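Display and Props, short course
Handout 4: cloth backdrops, letters, soft toys on a table
Notes typed up Mar 26, 2022

Bring this back next time, we carry on from the lighting bit.

Recap from February
Flat boards vs cloth. Cloth is cheaper, folds into a bag, hides a bad wall. Downside: creases, and it picks up every bit of fluff. Steam it the night before if you can. Hang first, letters after. Don't lay it on the floor to do the letters and then lift it, they shift.

1. Choosing the cloth
Black for bright things. White cloth and a white toy, you lose the toy. Matt, no shine. The Trastex cotton we used is 500 g a metre, heavy enough to fall nicely on its own. Thinner stuff needs a weight in the hem. Let it drape, soft folds are fine, hard creases are not. Buy 5 metres for a normal stall, you will use the rest.

2. Letters
Foam ones. Light, cheap, no glue needed if pinned well. The Plalgate bag has 42 in mixed colours, check you have enough vowels before you plan a long word!!
- big letters for the word people have to read, small ones for filling in
- neighbours in different colours
- main word upright, the odd ones round it can tip over
- an arc looks friendlier than a straight line but is harder to space, so start from the middle and work out
- pins: count them out, count them back in. Pale heads show up on black, tuck them in a fold or behind the letter

3. Table and toys
Bare wood is fine if it's clean, no need for a second cloth. Watch for glare off the top, move the lamp befor you move the toys. Mix the textures: something smooth, something fuzzy. Mix the shapes too, a wedge next to a round one. Leave gaps. Labels and loops to the back unless it's for sale.

Blue U, pink M and yellow I read UMI on the black cloth, with a yellow F and a peachy a tipped over to the left. Toys on the wood: watermelon slice on its side, round white one with the yellow tuft, and a brown curly one at the front, held up in a gripper.

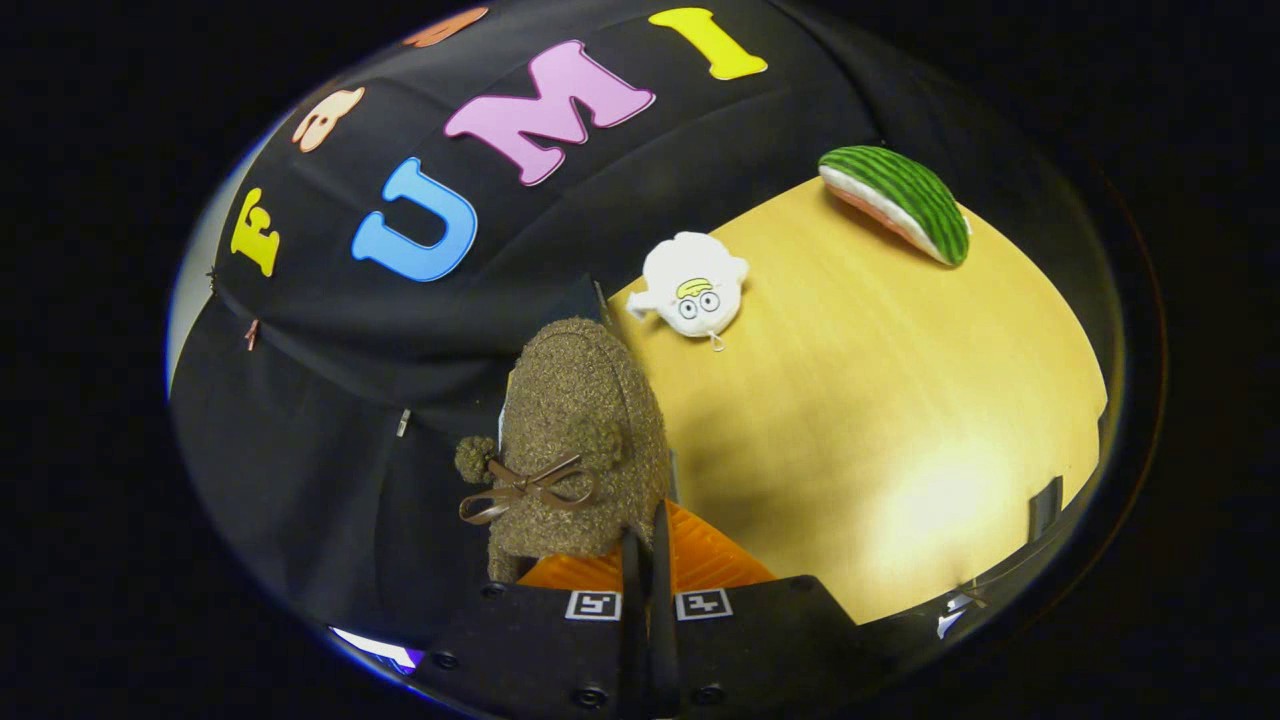 4. For next time
Plan your own on one sheet of A4. Cloth colour, the word, letter colours, three toys or more. Pencil is fine.
Costs in a column down the side, pins included.
Read the Flesard sheet on lamps, front page only, the back is out of date.
Pins go back in the tin with the lid ON. There are 3,000 in the stock cupboard so please dont bring more.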